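Beverage Marketing, Unit 2: What "premium" means on a shelf

Welcome back, everyone. Before we get into pricing I'd like to spend a little while on the word "premium" itself, since you'll hear it in every sales meeting you ever sit through (and I have sat through a great many of them!).

Our case for this unit is Grolar, a small maker of pear soda in Noltudville. They sold one drink, in one bottle size, for years, and then in May they brought out Prumik, a drier version at nearly double the price. In its first season Prumik sold 1,083 cases, against 2,727 for the plain soda. Please keep both numbers in your notes, as we'll come back to them when we talk about margin.
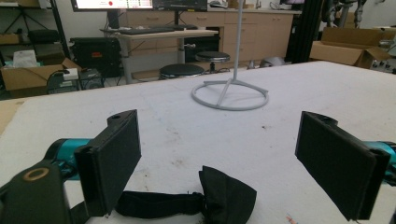
Now, most people look at those figures and say the new drink lost. I'd ask you to slow down a bit and think about where each one was sold. The plain soda went mostly to grocery stores, which push hard on price, while Prumik went to restaurants and a few gift shops over in Grajales, where the buyer cares much more about how the bottle looks on a table.

For next class, read the chapter on trade discounts and write 2 pages on whether Grolar should offer Prumik to the grocery stores at all. Don't worry about getting it "right" – I just want to see you work through the money side. Bring questions, too, and if you're stuck, drop by my office before 4 p.m.

Giang Nông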